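# cell-budget

Spreadsheets, quotes and notes for kitting out the second picking cell at Vesevari. If you're after the control code, wrong repo. This one is about money, and about the difference between what an arm costs and what an arm costs once you'd like it to do something.

Status: draft, waiting for sign-off in February. Figures are in thousands of pounds and exclude VAT, except where Florov quoted with VAT in and I haven't yet talked them out of it.

## What's in the folder

```
budget.csv one row per line item, the only file that matters
quotes/ PDFs, named supplier_item_version
consumables.csv sponges, cups, bricks, tape
lead_times.csv weeks quoted, weeks it took
assumptions.md read before arguing
old/ three earlier budgets, each of them final
```

Columns in `budget.csv`:

| column | meaning |
|---|---|
| `item` | what it is, in words a finance person can search for |
| `supplier` | Florov, Coste, Bokinia, `stores` or `tbc` |
| `cost_k` | thousands of pounds, as quoted |
| `firm` | `y` if there's a written quote, `n` if somebody said it on the phone |
| `needed_by` | stage 1, 2 or 3 |
| `cut` | `y` if we could live without it, decided by Melur Manurung |

Please don't add a column called `notes2`. We had one, and it reached `notes5`.

## The short version

| part | cost (k) | firm |
|---|---|---|
| Arm, controller and pendant | 34 | y |
| Gripper, fittings and spare fingers | 17 | n |
| Guarding, bench and electrical work | 26 | y |
| Everything else | 22 | n |

That last row began life as "sundries" with a very small number beside it. It now costs more than the gripper. Nothing in it is exciting: cable, ties, hose, clamps, bins, panels, tape, connectors, a second set of the connectors because the first set were the wrong sex, and things to pick up.

## Arm

The plan is to match the first cell so that spares and habits carry over. We looked at going smaller and cheaper. Coste were very keen on this and sent a nicely bound proposal, and the numbers would have worked if we'd been willing to write off the mounting plate, the training and most of last year. They're in `quotes/` under `coste_arm_v2` if you want to reopen the question. Bring biscuits.

The pendant is included in the arm price. A bracket to hang it on is not, and in a cell without a bracket the pendant lives on the floor. The bracket has been cut from two budgets so far as a luxury. I've put it back in as `needed_by: 1` and marked it `cut: n` myself. Melur, we can discuss it.

## Gripper

Bokinia make the one we want and are slow to write anything down, hence the `n`. Plan for two sets of fingers per year. Fingers are treated as consumables in this budget even though the accounts system insists that anything made of metal is an asset and wants to know its serial number.

Don't forget the small stuff that sits between wrist and fingers. It was missed last time, arrived late and had the whole cell waiting for a part that fits in a matchbox.

## Cables

Cable management deserves its own line and now has one. The first budget assumed cables would go from A to B. In practice they go from A, round the wrist in a big loop so the last joints can turn, back along the arm, and eventually to B by way of a lot of cable ties. Measure the run with the arm at full stretch, add the loop, then add some more. Florov will sell cable by the metre with a minimum order, so the extra is cheaper than a second delivery.

Budget for replacing the dressed section once a year. If it lasts longer, spend the money on the bracket.

## Bins, clamps and bench

- Bins: buy spares of the same one. Walls with a different slope mean new approach angles and several days of someone's life.
- Clamps: ordinary bar clamps, from `stores` if stores have them. A bin that shifts partway through a run costs more than a clamp.
- Protection for the bench top: cardboard. Free, arrives daily, no purchase order. By far the best-performing item in the budget.
- Tape: blue, for marking where things go. It always looks like a trivial cost, and per year it still is. Buy plenty.

A proper machined fixture to hold the bin is listed as stage 3. It was stage 1 in the first budget and stage 2 in the next, and I expect to see it in stage 4 as soon as someone invents stage 4.

## Things to pick up

`consumables.csv` has the object list. The general idea is a mix of shapes and surfaces at toyshop and kitchen-cupboard prices: building bricks, sponges, ribbed cups, scoops, plastic vegetables. Glossy things and soft things are both on the list on purpose.

Two rules for ordering:

1. Buy at least three of each, same colour, same supplier, same day. Toy peppers go out of production without so much as a letter.
2. Keep the receipts with a line saying what they're for. Finance sent back a claim containing one toy pepper and a pack of sponges with the single word "why?", and it took longer to clear than the arm.

Sponges wear out. Cups crack. Bricks will outlive us all, so the replacement rate for bricks is set to zero.

## Lead times

`lead_times.csv` has two columns that ought to agree. Use the second one for planning. Guarding is the long pole: the electrician can't start until it's in, the arm can't be switched on until the electrician has finished, and the fitter books up well ahead. Order the guarding first, even though it's the least fun to order.

## Known problems

- The exchange rate in the Coste quotes is whatever it was when they typed it.
- No line for moving the first cell along to make space. Facilities say it's simple, so I've left room for it to be expensive.
- Training is listed at nought because Melur is doing it.
- There's no contingency row. It was cut as a contingency.

## Changing anything

Open a merge request, change one row at a time, and put the quote in `quotes/` in the same commit. If the number came from a phone call, leave `firm` as `n`, however confident the person sounded. Questions about the `cut` column go to Melur, everything else to me.

When you're pricing a change, go and stand next to the first cell with the spreadsheet open, and tick off each thing that somebody had to pay for. Start at the wrist and work outwards to the bench.

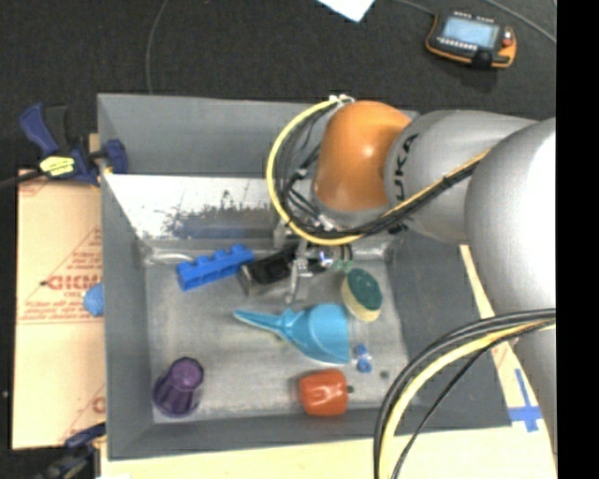

Anything you can't find a row for belongs in "everything else" until there's a quote for it.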